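Sábado de manhã, segunda caneca de café, e finalmente sento para escrever sobre o assunto que me ocupou o mês de março inteiro: regras de convivência entre um braço robótico e uma cozinha de verdade. Cozinha de gente, com bancada cheia e tomada disputada!

Quem acompanha o blog sabe que entrei no Natberg no ano passado, para cuidar dos procedimentos. O projeto quer que um braço leve faça tarefas pequenas em casa: levar uma xícara de um lado para o outro, fechar uma gaveta, pendurar um pano. A parte de controle fica com o Régis Vasseur e a Idun Sandberg. Eu fico com o caderno de boas práticas, que a maioria dos colegas acha a parte chata e que eu adoro. Adoro mesmo. Uma regra bem escrita economiza uma tarde de discussão.

A primeira versão do caderno tinha 20 regras e cabia em duas folhas. Foi lida em voz alta pela Ok-hee Kwon numa reunião que começou às nove e terminou com todo mundo com fome. Ela parava em cada verbo. "Evitar" caiu quase todo: evitar quanto, evitar quando? Onde dava, virou "não fazer" ou "parar e chamar o operador". Ficaram 12 regras, e são essas que usamos hoje.

A que mais deu trabalho foi a regra 4, sobre a bancada. Na versão antiga ela dizia "desobstruir a área de trabalho antes da sessão". Parece sensato, só que ninguém mora numa cozinha desobstruída, e um robô que só funciona em bancada limpa não serve para a casa de ninguém. A redação nova pede outra coisa: a bancada fica como está e o operador faz a leitura dela antes de liberar o movimento. Leitura, no nosso vocabulário, quer dizer olhar de cima e dizer em voz alta o que esquenta, o que quebra, o que tem cabo e o que está apoiado em cima de outra coisa.
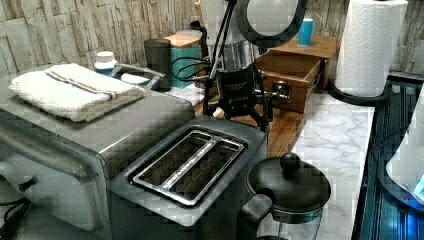 Bancada para a leitura da regra 4: torradeira, prensa francesa, moedor e, à esquerda, o forninho com a toalha dobrada em cima.

Gosto muito dessa bancada porque ela faz trabalhar todas as quatro perguntas. O que esquenta: forninho e torradeira, um encostadinho no outro. A toalha em cima do forninho entra na leitura como "pano sobre fonte de calor", e a regra manda tirar o pano antes de qualquer tarefa que ligue o aparelho. Se a tarefa não liga nada, o pano pode ficar, mas tem que ser dito. O que quebra: o vidro da prensa, que está bem na frente, no caminho natural de quem vem buscar a torradeira. Para vidro pedimos velocidade reduzida e aproximação por cima, nunca de lado.

Cabo é o meu capítulo preferido. Os cabos pretos que fazem uma alça ao lado do moedor são exatamente o tipo de coisa que um punho robótico engancha sem perceber, e aí vai junto o moedor, que ainda por cima está sobre uma tábua de madeira. Na regra 6 um cabo em alça conta como obstáculo com volume – a gente marca a alça inteira como zona proibida, e não só o fio. O Régis reclamou que isso come espaço de manobra. Come, sim. Rodamos dois dias com a marcação larga e ele mesmo pediu para deixar.

E tem a última pergunta, o que está apoiado em cima de outra coisa. A xicrinha azul em cima da caixinha de madeira, com a gaveta aberta, é um caso lindo! Se a tarefa é fechar a gaveta, a xícara passa a fazer parte da tarefa, mesmo que o pedido não fale dela. A regra 9 diz: antes de empurrar ou puxar um móvel, retirar ou segurar o que estiver sobre ele. Qualquer avó sabe disso, mas precisava estar escrito.

Ah, e remédio. Qualquer frasco de remédio na bancada, como o branquinho lá do fundo, é intocável. O braço não pega, não afasta, não passa por cima carregando peso. Se atrapalha, uma pessoa tira. Essa foi ideia da Ingegerd Granström, que trabalhou anos com cuidado domiciliar, e foi a única regra aprovada sem nenhuma emenda.

Outra dúvida que me chega bastante é sobre massa. O limite do caderno para objeto levantado perto de vidro é de 600 gramas, já contando o conteúdo. Caneca cheia conta cheia. O Anatole Delaunay quer subir esse número para a próxima versão e eu quero ver os ensaios dele antes.

Falta resolver a questão da água. Pia ao lado da bancada pede uma regra própria, e por enquanto só temos um rascunho que diz onde o braço não pode estacionar. Se alguém aí já escreveu algo parecido para cozinha doméstica, me mande, leio tudo e respondo com prazer. O rascunho vai para a turma da Breltum na semana que vem e depois eu conto como foi.

Arquivado em: Robôs em casa, Boas práticas, Caderno do Natberg

Contato | © Todos os direitos reservados | Voltar ao topo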